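The beaker has left the laboratory more than once. Cooks measure stock in it, florists put a single stem in it, and bars have served drinks in it for years. What has changed recently is the number of people who buy one new, from a supplier, to keep at home.

Elside, a small shop that sells kitchen and table goods, put plain glass beakers in its catalog last November. It ordered 50 to see what would happen. The second order was for 300, and the shop now keeps them on a shelf of their own next to the storage jars.

"People pick it up because it's light," says Rostislav Havlíček, who buys glass for the shop. "Then they turn it around and look for the price, and it's less than a drinking glass."

The shape is older than most of what stands in a kitchen cupboard. A beaker is a straight cylinder with a flat bottom, and it usually has a small lip for pouring. The walls are thin so that the contents heat evenly. Most laboratory beakers are made of borosilicate glass, which expands very little when it gets hot. That makes them useful for tea and warm milk, though thin glass still breaks if it is knocked against a tap.
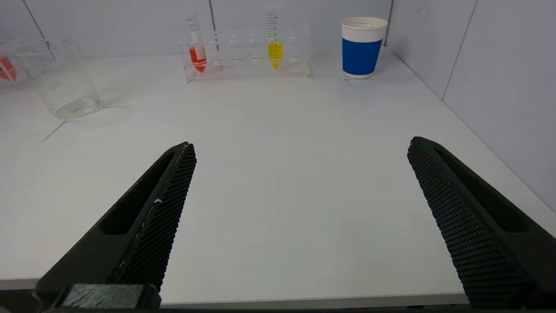
KORNO, 12 February 2020

A clear glass beaker set down empty on a white table is hard to make look bad. The rim shows as a thin bright line and the rest is mostly reflections. That is part of the appeal for people who have moved toward white tables and bare surfaces and want something on them that takes up little attention.

Havlíček keeps 6 at home in different sizes. The largest holds wooden spoons. The smallest is for vinegar and oil, stirred with a fork and poured straight over the salad. He does not put them in the dishwasher with plates. They go on the top rack, upside down, with space between them, or they are washed by hand with a soft bottle brush and left on a towel.

Not every beaker is a good buy. Havlíček looks first at the rim, which should be smooth all the way around and slightly thicker than the wall. A rough rim chips early. He then stands the beaker on a flat surface and presses lightly on one side. If it rocks, he sends it back. From one delivery of 167 he returned the better part of a box.

Two makers supply the shop. Tekel's beakers have a wide, low form that suits mixing and cut flowers. Seo makes a taller one that pours more neatly and takes less room on a shelf. Both sell well, and customers who come back tend to ask for the size they do not have yet.

One rule applies to secondhand glass. A beaker that has been used in a laboratory should never be used for food, however clean it looks. Old ones from flea markets are fine for pencils, brushes or a cutting of ivy. For anything that will be eaten or drunk, buy new, and check with the seller that the printing on the outside is suitable for kitchen use.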